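The Case Against the Perfect Fold

Every July, when the good sheets come out on sale, somebody writes an article telling the rest of us that we have been folding wrong. This year's crop seems to have been written by people who have never slept in their own beds. The advice is always the same. Buy a system, learn the system, and peace will follow.

I bought a system. It was called Flarnivar, a plastic board with hinges, and it promised that every piece of cloth in the house would end up the same size. It did make rectangles. They were very nice rectangles, and they lasted until I needed the one at the bottom of the pile.

My doubts about all this come from doing laundry, mostly on Friday nights, mostly on top of the bed. The folding shows never use a bed. They use a long bare table at hip height, with daylight coming in from the left. Most people I know fold where there's room, and where there's room is on the blanket. 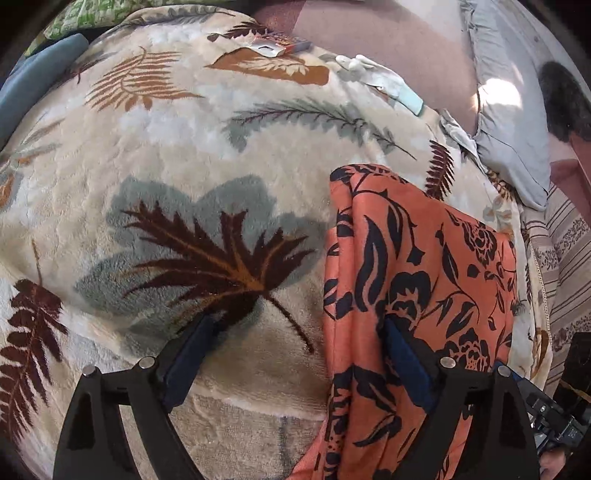
A blanket is a bad surface for precise work. It gives under your hands and it has lumps of its own. Thin, slippery cloth will hold an edge for as long as you are looking at it, and then you reach for the next thing and the mattress moves. The experts say to smooth as you go. I have smoothed as I went. You can spend a whole evening at it and have four things to show.

Then there are the subscriptions. Skalent, which sells an online course in linen care, wanted 183 dollars from me for twelve lessons, one of them entirely about pillowcases. I watched the free one. It spent most of its time on corners, and it said that a person who folds with attention will carry that attention into the rest of the day. I'd like to see some proof of that. The most careful folder in my family was also the worst driver.

I don't want to be unfair. Folded cloth takes up less room than heaped cloth, and anyone with a small closet has good reason to care. A printed cotton you like looking at deserves better than the bottom of a basket. I have a length from Sachdeva, a fabric shop two towns over, that I keep on a shelf by itself and refold every time I walk past it – badly, in thirds, in midair. It has survived.

What I don't buy is the idea that the folding has to be finished before the room can be used. A bedroom is for lying down in. People stretch out in the middle of the job, or were there before it started, and the pile gets worked on beside them.

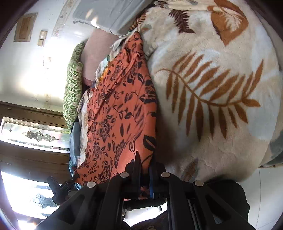 The magazines would call this a failure of routine. Endby, the home monthly my dentist keeps in the waiting area, ran a reader survey with 1,980 replies and announced that most people "struggle" with laundry. Struggle is a big word. I suspect most of them ticked the box because the other choice was "thrive."

My own routine is simple. Big things get folded in half until they are small enough to carry. Small things get stacked if they will stack. The fleece goes back over the bed without being folded at all, because it will be wanted again in a few hours. If a sheet comes out crooked, it goes on the shelf crooked, and the closet door still shuts.

As for the plastic board, it's under the bed. I'll give it to anyone who comes and gets it, hinges and all.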